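Linen and Soft Goods: Changes to Bedroom Turnover at Koldale

The guest rooms at Koldale move to a single folding standard from March 19, 2020. The text below replaces the bedding section of the house manual. The kitchen and bathroom sections stay as they are until May, when Ilze Lukoševičius will reissue the whole manual with new page numbers.

Plush blankets

Plush and velvet-pile blankets are washed separately from cotton. Use the cold program, 900 rpm maximum spin, no softener. Softener coats the pile and it mats down after a few washes. Do not tumble on high heat. Air dry over two rails, pile side out, and turn once.

Fit the blanket to the bed with the pile running toward the foot. Smooth it by hand from the pillow end. If the blanket shows tracks where it has been handled, brush it with the flat of the hand in one direction only. Raised sections and bolsters are covered separately and tucked last.

Pillows

Printed pillowcases go on with the print facing the room. Stand the pillow against the wall. Pale cases are checked for marks in daylight before they leave the laundry – lamp light hides yellowing.

Small dark items

Black fleece, scarves and other fuzzy pieces shed onto red and pink covers, and the lint is slow to remove. The order of work is therefore:

1. Lift all loose garments and small textiles off the bed before touching the cover. Pick up straight, do not drag.

2. Fold small items on the table. Halves, then thirds. Anything too small for thirds is folded once and stacked.

3. Run the lint roller over the area where the dark item lay. Two passes, the second at right angles to the first.

4. Place plain folded cloths at the far end, clear of the pillow. A black piece left in a peak on a red bed, as in the picture, is still waiting for step 1.
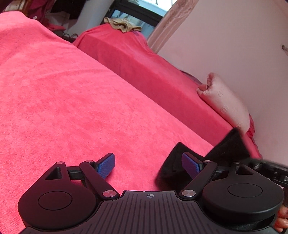 Stock and labels

Shelf 482 in the linen store now holds plush covers only. Cotton sheets have moved to shelf 9. Labels go on the shelf edge, not on the textile. Siiri Kairys has the label printer and will run off replacements on request.

Two pink cases are missing from the last count. Check the back of shelf 9 first, then the mending basket.

Mending

Pulled threads in pile fabric are pushed through to the reverse with a blunt needle and left uncut. Seams open by more than a finger width go to Flarnotach with the weekly bag. Write the room name on the slip – several came back last month with the slip blank and are sitting in the store unclaimed.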